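24/04/2018

Sisia hits 145 strawberry runs, and my shoulders know it

Quick update from the Ullis room, where I've been spending my afternoons lately! The Sisia project (that's our fruit-handling one, for anybody new to this page) got to 145 good recordings yesterday, and we want 186 before we hand the whole pile over to the folks at Pelkonen for training. So we're getting close, and I'm pretty happy with that after the slow start we had.

For those who keep asking me how it works: a person does the job by hand, over and over, with a pair of hand-held grippers, and everything gets recorded. The learning system, which we call Doltosix, then studies all those runs and tries to come up with the same moves. It needs lots of them, and it needs them to be a little different from each other – fast ones, careful ones, ones where you come in from the left when you'd normally come in from the right. 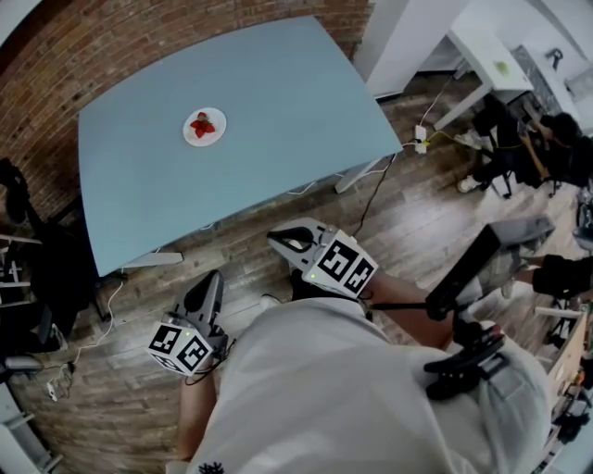 Strawberries have been the hardest thing we've tried so far, and I'd pick a sponge or a plastic cup over them any day of the week. Squeeze a bit too much and you have jam, squeeze too little and the thing rolls off and you start over. We keep the setup plain for this round, just a small white plate of berries on the light blue table, so that Doltosix has one clear job to learn before we start piling on bowls and boxes. The marker cubes on the grippers have to stay in view while you work, so you end up holding your wrists in a way that feels silly for the first hour and then, weirdly, starts to feel normal. I caught myself reaching for my coffee like that on the way home!

We did throw out 19 runs last week. Most of them were mine (sorry), and most of those were me hurrying at the end, when I let go of the berry before it was all the way down. The other bad ones had the tracking drop out halfway, and we've been checking for that after each batch now so it doesn't pile up on us.

Next we're adding 7 new kinds of fruit, starting with grapes, and the plan is to have Doltosix try the full set on its own in September. If you'd like to come by Ullis and do a few runs yourself, send me a note through the contact page. Wear comfy shoes, and eat lunch first.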